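I wash my light jackets at home every September, before I put them away for the warm half of the year (we live in the south, so our seasons are the other way). For many years I paid the dry cleaner, and then my neighbor Rhun Humphreys showed me that most cotton jackets do not need it. I write down the method as I do it now.

## Before washing

Empty all pockets, also the inside one. Close the zipper to the top and turn the jacket inside out. Read the care label first. If it shows a crossed-out tub, stop and take the jacket to a cleaner.

Rub a little liquid soap into the collar and the cuffs with your fingers. Leave it for 30 minutes. Do not use a hard brush on printed letters.

## Washing

1. Set the machine to 30 degrees Celsius and a gentle program.
2. Wash dark red or blue jackets alone the first time, because the color can go into white trim.
3. Use half of the detergent you use for towels.
4. Choose the lowest spin.

I use the plain detergent from Dillell, but any mild one is good. 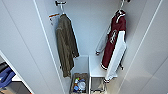 **Can I hang the jacket in the closet when it is only a little damp?**

Wait one more day. The seams and the pocket bags dry much later than the outside, and a closed closet gives them no air, so after one week you can have a bad smell.

## Drying

Take the jacket out at once when the program ends. Shake it two or three times, pull the sleeves straight and put it on a wide hanger in the shade. Open the zipper now. Turn the pockets out, they dry faster like this.

If the hem is still wrinkled in the evening, iron it from the inside with low heat and a thin cloth between.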